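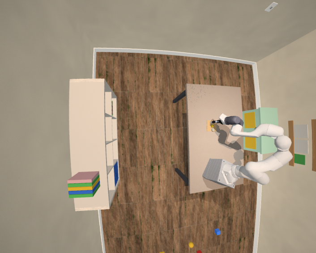
Arm cell purchase: layout and budget pages

Nanell is buying one arm and one table this year, to go in the room at Clidden. We laid the room out in simulation before asking for quotes, so that the argument over where things go would happen before the money was spent. Geeta Uniyal built the model and Murdo Laing keeps the budget sheet. Comments to either of them by the end of July.

Table and arm position
The base is mounted at the lower right part of the table, with the arm looping out over the right edge and reaching back in. That leaves most of the tabletop clear for work. It also puts the arm over the green cabinet, so whatever cabinet we order has to be low enough to pass under it. Tien-fu Pan wants the clearance written into the furniture order.

Gripper
The plain black fingers are the ones in the base quote. The small yellow piece on the tan pad is the size of part we expect to handle most. A second set of fingers is listed as an option at $608. Hanneke Hoekstra has asked for it to stay in.

Storage
The tall white bookshelf stays along the left wall, away from the arm, with open floor between it and the table. We already own shelving that will do, so there is no line for it in the budget.

Floor
The model has planks and a few small toys lying below the table. At Clidden the floor will need to be kept clear on all sides of the table, and Huguette Lemaire will mark the boundary with tape before delivery. Tape comes out of general supplies.

Figures so far
Table and mounting plate: $1441
Spare fingers: $608
Controller shelf, cabling and emergency stop: $2277
The arm itself is quoted separately. We have 2 quotes in hand, one from Zoromeo and one from Ho, and both include delivery. Neither includes training, which Murdo is pricing now.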